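Arm dropped on its own mid-task, no fault logged. Dulmont says "gravity comp drift"

Robots in Small Spaces > Faults and Safety
30 posts in this thread

tallowfield
Posted Friday, 7:42 am

Looking for people who have seen this before, because I don't buy the explanation I was given.

We run a single arm over a kitchen counter for pick and place work. Bowl, plate, toy fruit, nothing heavy. Controller is the Dulmont box, software is Dorkard. On run 723 the arm was hovering over the cutting board, waiting for the next command, and the elbow sagged. It wasn't a crash. It sank until the gripper was pressed against the board and sat there pushing. No fault, no protective stop, no beep. I hit the e-stop and that worked.

Log shows the joint holding position the whole time. So according to the log the thing never moved.

I wrote to Dulmont support and got a two-line answer saying "gravity compensation drift, please re-enter the payload." I re-entered the payload. It was already right.

What I want to know is how a joint can drift that far and still report that it's exactly where it was told to be.

benchmouse
Posted Friday, 8:15 am

Payload is wrong. It's always the payload. Did you weigh the gripper with the bracket and the cable on it, or did you type in the number off the data sheet?

tallowfield
Posted Friday, 8:21 am

Weighed it, with the bracket, on a kitchen scale, twice. I also don't see how a wrong payload gives you a log that says no motion. If it sagged from bad compensation, the encoder should see the sag.

benchmouse
Posted Friday, 8:33 am

Unless the log is recording the commanded position and calling it actual. Wouldn't be the first time with Dorkard.

kerfline
Posted Friday, 9:04 am

Can you post the setup? Cable routing especially. I have had one joint do something very much like this and it was the cable pulling at one end of the travel.

tallowfield
Posted Friday, 9:50 am

Sure. I don't think it's the cable, but have a look.
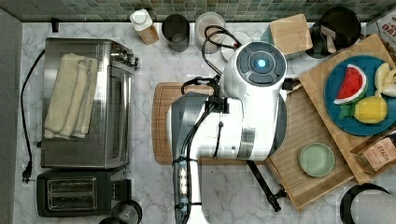

The arm over the cutting board, cable running down from the top joint.

The counter is marble and it's solid, so please don't tell me it's the mounting surface flexing.

kerfline
Posted Friday, 10:12 am

Thanks. I'm going to be annoying about the cable anyway. You have a loop at the top of the joint and then it's tied down along the arm with cable ties plus those little blue clips. Where is the slack supposed to go when the elbow folds? If the loop is the only slack you've got, everything past it is fixed, and the loop gets worked on every cycle. Do that 700 times and a conductor can open up inside the jacket with nothing to see from outside.

An encoder line that drops out for a moment might freeze at the last good value. That would fit your log.

oldspindle
Posted Friday, 10:40 am

Might. A decent controller faults when it loses the encoder. If this one freezes the last value and carries on, a bad cable is the smaller of your two problems.

Also, is anybody putting their hands in there? Toaster oven and a toaster on the left, food stuff on the right. That's a counter people reach across.

tallowfield
Posted Friday, 10:58 am

Yes, we reset the items by hand between runs. Arm paused, not powered down. Go ahead and yell at me.

oldspindle
Posted Friday, 11:06 am

Not yelling. But "paused" is the exact state it was in when it sank. I would not put a hand under it again until you can explain this, and "re-enter the payload" explains nothing.

Benoît Brunet
Posted Friday, 1:30 pm

I do integration work and I've put in a few of these Dulmont controllers. I think this is getting blown up. Force limits on the small arms are low. It pushed on a board. It would have pushed on a hand about as hard as a person leaning on you, and then you push back.

Freezing on a lost encoder is not how this controller behaves in my experience. I'd look at the brake and at the payload again.

oldspindle
Posted Friday, 1:47 pm

The limit that's supposed to catch contact didn't catch contact. Why would I trust the same limit to look after a hand?

kerfline
Posted Friday, 1:52 pm

What he said. Also "in my experience" is doing a lot of lifting. Have you ever pulled the encoder line on one while it was holding?

Benoît Brunet
Posted Friday, 2:20 pm

No. I have not had a reason to.

lintfilter
Posted Friday, 3:15 pm

We had a sag last November, same controller, different arm. Support told us gravity compensation too. We swapped the cable and it went away for 94 runs, and then it did it again. So I'm not sold on the cable either. We never found it. We went back to cutting power before anyone reaches in and stopped asking.

tallowfield
Posted Friday, 3:31 pm

Did your log show the joint holding as well?

lintfilter
Posted Friday, 3:38 pm

We didn't keep it. Sorry. I know that's the one thing you want.

Hugo Marty
Posted Friday, 5:05 pm

Try this before you replace anything. Export the raw joint file, not the summary log. In Dorkard the summary fills gaps with the last sample and doesn't mark them. Look at the time stamps. If samples are missing during the sag, it's a comms problem and the cable is a fair suspect. If they're all there and flat, then the controller was being told a lie by the encoder, or was telling one.

tallowfield
Posted Friday, 6:48 pm

Did that. There are 119 samples missing in one block, and the sag falls inside it. The summary shows a nice straight line across the gap.

So the log wasn't wrong exactly, it was made up. Nowhere in the manual does it say that. I've sent the raw file to Dulmont and asked why a gap that long doesn't trip a stop.

benchmouse
Posted Friday, 6:55 pm

OK, not payload. Probably.

Benoît Brunet
Posted Friday, 7:20 pm

A gap in the recording isn't proof of a gap at the controller. It could be the recorder that stalled. I'd still check the brake.

tallowfield
Posted Friday, 7:34 pm

Fair, and I can't rule that out yet. Tomorrow I'm cutting the ties, leaving the cable hanging free, and flexing it by hand at the loop with the arm holding over a block of foam. Power is coming off between resets from now on. Will post the raw file whichever way it goes.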